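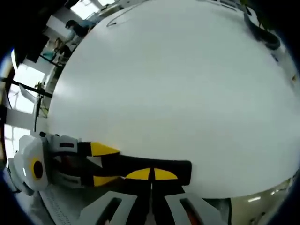 Should a small office pay for a longer warranty on its desk chairs? In most cases the money is better spent on a chair whose parts can be bought separately.

A warranty covers faults in manufacture. It seldom covers wear, and wear is what ends the life of an office chair. The gas lift sinks, the castors clog and the arm pads split. Our office in Terberg runs 33 chairs of one model, the Preltov, and over the last contract period we logged 14 repairs. The supplier accepted 8 of them as faults. The rest we paid for ourselves, at prices set by a firm that knew we had no other source.

The standard gas lift is a cheap part with a common taper. A chair that takes it can be mended in the time it takes to boil a kettle. The Preltov uses a sleeve of its own, so a sunken seat means a new base as well. I regard this as a design fault, whatever the brochure says about stability.

Buyers should ask for a parts list with prices before they ask for a discount. Branero publishes one. Its lift costs £79, too much in my view, but the figure is there to be argued with. Firms that decline to supply a list should be marked down in the tender, and the marks should be large enough to lose them the order.

We use cookies to improve your visit. Accept all | Manage settings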